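Notebook, table cell 2
13 November 2021
Written by: Eirlys Gough. Read by Rhydian: not yet

Today no new code. I spent the day on the handling rules for the spice task, because Rhydian and I found last week that we were following two different versions of them. His copy said to stop the arm in hold mode before reaching over the table. Mine said motor power off. From now on it is power off, for everybody, also for a quick correction of one jar. Hold mode is a software state and I do not want to trust my hand to it.

The rules as I want to have them in the Vatima folder:

Before a run, the person at the keyboard says "arm live" and waits for an answer. If there is no answer, there is no run. Headphones are off for both people.

Glass is allowed on the table, but only with the lid fully closed, and never two glass jars touching each other. The grip force limit stays at 14 N for glass and for the tin. Gethin asked for 17 N because the tin slipped two times. I said no. We should first clean the finger pads, this was in the checklist and it was not done.

Object names in the log must be the words printed on the label. I found "red box" and "paprika" and "TJ tin" for one and the same object, and it took me nearly 40 minutes to join the tables again. So it is "smoked paprika". The same for the oregano, please do not write "green jar".

Labels face the front at the start of every run. If a label is turned on purpose, write it in the notes column before the run, and not after.
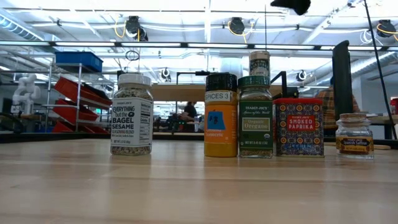
Spice set on the wood top. The turmeric has our kind of sticker, "SPICES 3", just under the cap.

About stickers: they should stay high, close to the cap, so the product name can still be read. On the turmeric this is fine and I would like to use it as the model for the others. The saffron jar is more difficult, it is so small and low that a sticker on the side would hide the name. Maybe under the base? But then one must lift it to check. I leave this open.

Spacing: the old text says "reasonable distance between items". I do not know what this means and I think the new people also do not. Proposal - one open gripper width on each side for the standard layout, and a separate layout called "close" where items may stand next to each other or one behind the other. Both layouts are valid, but the log must say which one.

Broken glass: power off first, then gloves, then brush. No vacuum cleaner near the base of the arm. The whole table top is wiped before the next run, also if the break was only at one end.

Still to do:
- ask Gethin if the Casham pads can be washed with alcohol
- take the old rule sheet off the Vindirstead drive so that there is one version only
- Rhydian to read this and sign, or write his objections under it
- check in December if the spacing rule is really used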